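Bradwood Wicker Bread Basket, Review
Kha Đào
2022-01-07
5 comments | 13 shares

Weave
The Bradwood is a shallow table basket sold for rolls and small loaves. The rim is double wrapped and sits level. I found 2 proud strand ends inside and trimmed them flush with side cutters. Crumbs collect at the base joint and need a stiff brush.
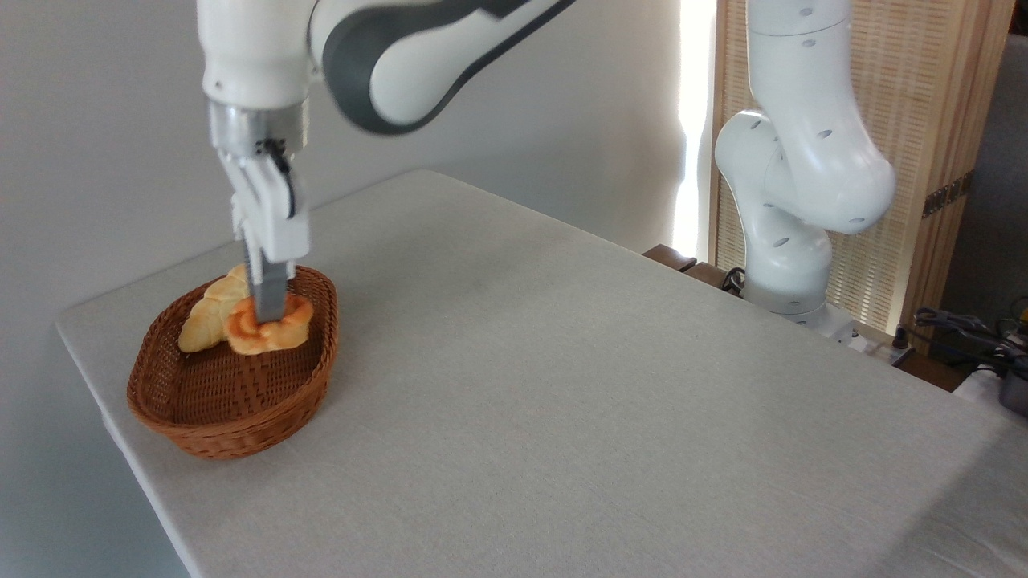 Capacity and care
A couple of rolls leave plenty of clearance. Stacked higher, the lower ones compress. Bradwood says to wipe with a damp cloth and air dry. Daily use since December has produced no creaking and no loose stakes. The Cullcombe equivalent is deeper but rocks on a flat table.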